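Bravano Audiobook Narration Guide
Section 4: Recording Your First Chapter

You've set up your account, picked your book, and made some kind of peace with the sound of your own voice. Now comes the part we love most! This section takes you from a silent room to one finished chapter, ready to send to your proof listener. Set aside an afternoon for it. Later chapters go much faster once your settings are saved.

The steps use Carolina Sampaio's novel Brotstead as the sample project, so you'll see its name in the menus if you loaded the practice files in Section 2. If you're working on your own book, your title will show up there instead and everything else stays the same.

Before you start

You'll need:
- The final text of the chapter, marked up for characters and breaths (see Section 3)
- Your microphone, connected and showing a green bar in Bravano
- Closed-back headphones
- Water at room temperature
- Your pronunciation list

Note: Please don't record from a draft. Authors change things late, and re-recording a paragraph three weeks on, when your voice is in a different mood, is fiddly work. Ask the author or publisher to confirm the text in writing first.

4.1 Record your room tone

1. Open your project and choose Session, then New Chapter.
2. Turn off fans, heaters and anything else that hums. Put your phone in another room (silent mode still lets it buzz against a shelf).
3. Sit where you'll be reading, with your headphones on, and click Capture Room Tone.
4. Stay still until the counter stops. Breathe gently through your nose, away from the mic.
5. Click Play and listen. You want a soft, even hush with no ticks or rumbles.
6. Click Keep.

Bravano uses this recording to fill the gaps you'll make later when you cut out coughs and page turns. Good room tone makes an edit vanish, and it's a real thrill the first time you hear it work.

Caution: Never fill a gap with pure digital silence. Listeners on headphones hear it as a hole, and many publishers will send the file back.

4.2 Set your level

1. Find the loudest passage in your chapter. In Brotstead that's the quarrel at the mill, where Mrs. Igwe throws everybody out.
2. Read it at full performance strength. Really go for it! A polite run-through will give you a false reading.
3. Watch the meter and turn the gain down until the bar stays out of the red.
4. Now read the quietest passage from the same seat. If it disappears into the room tone, move a little closer to the mic and repeat steps 2 and 3.
5. Click Save Level and give it a name you'll recognize.
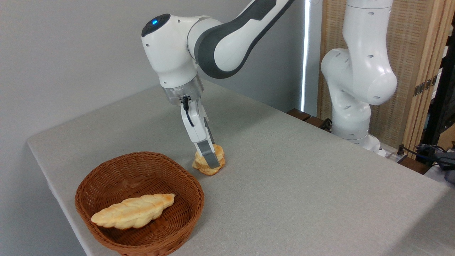
6. Write down how far your mouth is from the mic. A hand span is a handy measure, and you always have it with you.

Note: Levels are saved per project. If you move the mic, change chairs or swap headphones, go back to step 1.

4.3 Read with punch-in

Punch-in recording lets you fix a mistake the moment you make it, so the chapter is nearly clean when you reach the end. It feels clumsy for the first few pages. Stick with it, you'll be amazed how quickly your fingers learn.

1. Choose Record Mode, then Punch-In.
2. Click Record and read the chapter number and title. Pause, then begin.
3. When you stumble, stop. Press the Back key to return to the start of the sentence.
4. Bravano plays the line before it as a lead-in. Listen to your own pitch and pace, and speak along under your breath if that helps.
5. When the lead-in ends, start reading. The new take replaces the old one from that point.
6. Carry on to the end of the scene, then save with Session, Save Scene.
7. Take a break. Stand up, drink some water, shake out your shoulders.

If you'd like a target, 2,000 words is a good first session. Some narrators do far more in a day, but a tired voice gets flat and clicky, and you may not notice until the next morning.

Caution: Punch-in overwrites. Bravano keeps your last 100 takes in the Recovery tray, and after that the oldest ones are gone for good. If you love a reading but want to try another, choose Save as Alternate before you go back.

4.4 Keep your characters straight

This is where the fun is. A voice reference takes a minute to make and can save you hours later in the book.

1. The first time a character speaks, highlight the line and choose Tag Voice.
2. Type the character's name and a short note to yourself. "Grandfather, slow, smiles on the vowels" is perfect. So is "sounds like my old bus driver."
3. When the character comes back, click the name in the side panel to hear the tagged line.
4. Match it, then record.

Our longest test book had 109 speaking parts, and every one of them stayed findable in the side panel. For a cast that size, use the Group button to sort people by family or by location.

Tip from Róisín Buckley, who narrated our practice chapters: don't give your wildest voice to anyone until you've read the whole book. The comic innkeeper with the gravelly growl may turn out to have a 300-line speech at the end.

4.5 Check your chapter

1. Choose Review, then Listen Through. Follow along in the printed text, or on a second screen.
2. Press M to drop a marker at anything that bothers you: a missed word, a stomach rumble, a breath like a gust of wind. Keep listening. Fix nothing yet.
3. At the end, open the marker list and work through it from the top, using punch-in for misreads and room tone for noises.
4. Run Meso, the built-in file checker. It compares your levels and the silence at each end of the file with the settings your publisher gave you.
5. If Meso shows a yellow flag, click it to jump to the spot. A red flag has to be cleared before you can export.

Note: Meso can't tell whether you read the right word. It will happily pass a chapter in which the hero rides a house to the village. That's what step 1 is for.

4.6 Send it to your proof listener

1. Choose Share, then Proof Copy.
2. Enter your listener's email address and attach your pronunciation list.
3. Add a note on anything you did on purpose, such as a dropped g or a mumbled prayer.
4. Click Send. Bravano emails you when the corrections come back.

You've recorded a chapter! Section 5 covers pickups, the short re-recordings you'll make from your listener's notes.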